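I've been wanting to sit down with Siobhán Rafferty ever since I tasted her green tomato relish at the Nurcombe market, and last week she finally let me into her kitchen (and fed me, bless her!). She makes relish, chutney and pickles under the name Karkis, and if you've ever stood in line at her table you know the jars go fast.

I asked her how it all started and she laughed at me. "I planted 11 tomato plants and then we got an early frost," she said. "So I had a porch full of green tomatoes and no plan." Her neighbor handed over an old recipe card, she changed pretty much everything on it, and the next January she gave the last of the jars away and people started calling the house asking for more.

These days she puts up about 200 jars in a good month, all on a regular home stove. I wanted to know if she ever gets sick of the smell of vinegar. "My kids do. My son does his homework in the truck." She stirs while she talks, by the way, and she never once looked at a timer the whole time I was there, which made me nervous for her!

We got onto the subject of sugar and boy does she have opinions. She thinks most store relish is "candy with seeds in it," and she cuts hers way back and lets the onions cook down slow. She also salts the tomatoes overnight and squeezes them out by hand in a dish towel. I told her I always skip that step. She just looked at me.

The part I loved best was hearing about her first market over in Stekham. It rained sideways, her sign blew into the road, and she sold 2 jars all day. Both went to the same lady, Mrs. Oltmanns, who still shows up every season and still wants to haggle. "She's 53 cents short every time," Siobhán told me. "I let her have it."

So what's next? A pear chutney, if the pears cooperate, and maybe a hot version of the relish for those of you who keep asking. She'll be back at Nurcombe on 17th September with whatever is ready. I left with a jar of bread and butter pickles under my arm and ate half of them in the car.

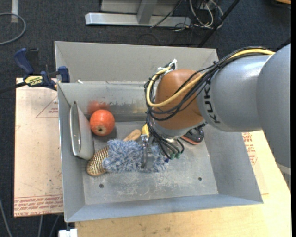
Robot arm over a gray metal bin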